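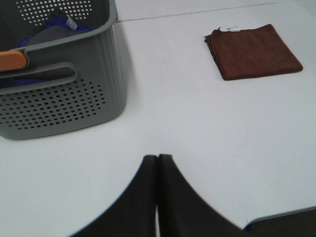
Furkach Paintings Metadata, release notes and data card

Version date: 12/1/22
Maintainer: Joar Granström

Summary

Furkach is a table of catalog records for paintings, prints and mixed media works shown by small galleries and open studios. It holds 3841 records, one per work. The records were typed from printed price lists, wall labels and exhibition leaflets. The set contains text only. Scans of the source leaflets are not part of the release.

The table was built to test software that matches the same work across different lists. A painting may be listed as "Harbor, Evening" in one leaflet and "Evening Harbour (acrylic)" in the next, with a different size and a new price. Matching these by title alone fails often enough to need a test set.

Files

works.csv: one row per work, UTF-8, comma separated, header in the first row
matches.csv: pairs of work_id values judged to be the same physical object
media_terms.csv: the controlled list of media and supports
CHANGES.txt: edits since the previous release

Fields in works.csv

work_id: integer, stable between releases
title_raw: title as printed, including spelling errors
title_norm: lower case, punctuation removed, articles kept
artist_id: integer key; artist names are not released
medium_raw: medium as printed
medium_term: value from media_terms.csv, or empty
height_cm, width_cm: decimal, height first
framed_size: 1 if the printed size includes the frame, 0 if not, empty if unknown
price_raw: string as printed, with currency sign
year_made: four digits, or empty
source: NAR, EID or DIM

Sources

NAR is the Narnside group, which supplied the leaflets for its yearly show and its two smaller rooms. EID is the Eide print workshop. DIM is Dimus, a mailing list through which artists sent in their own lists, mostly as word processor files. Dimus records are the least regular. Many give no size, and in several lists the size is given width first. These were swapped where the shape of the work could be checked against another list and left alone otherwise.

Cleaning

Sizes in inches were converted to centimeters and rounded to one decimal. Fractions such as 15 3/4 were parsed by script and then read through by hand. "Acrylic and knife", "palette knife acrylic" and similar entries all map to acrylic in medium_term, since the tool is not recorded as a medium. "Giclee" and "archival print" map to inkjet print. "Print" with no other word is left empty.

Prices were not converted or adjusted. "NFS" and "POA" are kept as printed. 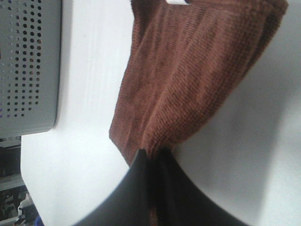
Brown towel with a ribbed, waffle-like knit.

Matches

matches.csv has 411 pairs. Each pair was judged by two readers working apart. Where they disagreed, a third reading decided, and the field third_read is set to 1. Prints from one edition are treated as different objects if the edition numbers differ. If either number is missing, the pair is left out.

Suggested split

Split by artist_id and keep all works of one artist on the same side. A random split by row leaks series titles ("Untitled Blue 4", "Untitled Blue 5") and gives scores that are too high. The file order is not random.

Known problems

Over 90 records have a height and width that are equal and probably wrong. Most come from a single Dimus list in which one value was copied across.
Diptychs are sometimes one row and sometimes two. There is no flag for this.
year_made may be the year of showing in the Eide records. The workshop does not keep the two apart.
Titles with accents were damaged in the May release. They have been restored from the paper lists, except where the paper list had no accents either.
Prices above 3000 are rare and should not be used to fit anything.

Not suited for

Valuation, attribution or any claim about the sales of a given artist. A printed price is an asking price. The table has no sales data.

Loading

Read every column as a string first, then cast height_cm, width_cm and year_made. Some spreadsheet programs turn titles such as "May 3" into dates and will write them back that way on save.

Corrections

Send the work_id, the field and the proposed value. A scan or photo of the leaflet helps but is not required. Corrections are applied in the next numbered release, and old files are not edited in place.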